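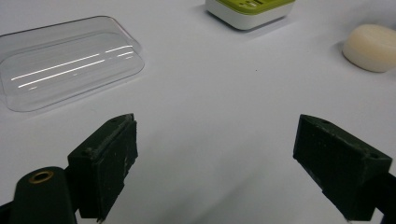
## 4.2 What changed at the packing tables

I spent most of February at the Carkent site, and I'll admit I went in with the wrong question. I wanted to know how many jobs the new cells would swallow. The packers wanted to talk about their wrists, their breaks, and who gets blamed when a gift set goes out missing its soap.

Figure 3 is from one of the teaching tables, where packers use a hand-held gripper to show how a set goes together. The parts are ordinary (a bar, a dish, a clear plastic tray) and at Drultthorpe they'd been packed by hand for as long as anyone I met could remember. Kiri Baxter had done it for 30 years. She was moved to teaching in the second week of the trial and told me she came home tired in a completely new way.

"My hands are fine now," she said. "It's my head. I have to think about how I pick up soap!"

I heard versions of this all over the floor. Packing used to leave people free to chat, and the chatting was a big part of why they stayed. Teaching doesn't allow much of it. You do a pick, you put the bar down, you start over, and if you drift off the attempt gets thrown out. Wing-sze Cheng kept a tally for me during her own shifts, and by the end of the trial she had logged 1597 attempts. She was proud of that number and also a bit annoyed that it didn't show up anywhere on her pay slip.

That brings me to grading. Under the old Nekell agreement a packer was paid by grade, and the grade was tied to line speed. Teaching has no line speed. Halfdan Brøndum, the shift lead, got around this by keeping everyone on their old grade and rotating them every 2 hours — a fix he came up with on the spot and never wrote down. Most packers liked the rotation. The two who didn't were both on nights, where there were fewer people to swap with, and I don't think I gave their complaint enough room in my early notes.

**Figure 3.** Teaching table, Carkent: clear tray, soap dish and bar of soap, with the fingers of the hand-held gripper in the foreground.

I'd be careful about reading all this as deskilling. Several packers described the opposite — they'd found words for things they used to just do, like how hard you can squeeze a bar before it marks. What bothered them was where those words went afterward. I pick that up in Section 4.3.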